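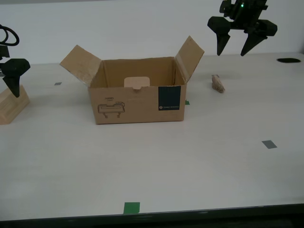
I have been trying to throw out cardboard boxes since August. The rule I made then was simple enough: if a box has been empty for more than 10 days, it goes. By that standard I should own no boxes. I own a closet full.

The trouble is that a good box is hard to give up. The plain brown ones are the worst. Glossy ones with somebody's face on them go straight to recycling, but a clean corrugated carton, wider than it is deep, with both side flaps still standing up like they want a hug? I start thinking of things it could hold. Cables, mostly. I already have a Giko box full of cables, and a Darkico box full of the cables that didn't fit in the Giko box.

So on Sunday I cleared the desk and went through the pile one at a time, flaps open, hand inside to check the corners. I found a warranty card for a lamp I gave away, 2 Allen keys and a receipt from Tautahi for 44 dollars that I'd have loved to find while returns were still open.

I flattened most of them. My method is to slit the bottom tape, push the whole thing sideways and kneel on it, which the cat considers an act of war. Boxes with those clever locking tabs take longer because I try to undo them properly, then lose patience and tear.

Three survived. One is for mailing my sister's boots back, one is for Christmas lights, and the last one is empty and under the bed, where I've agreed not to think about it until spring.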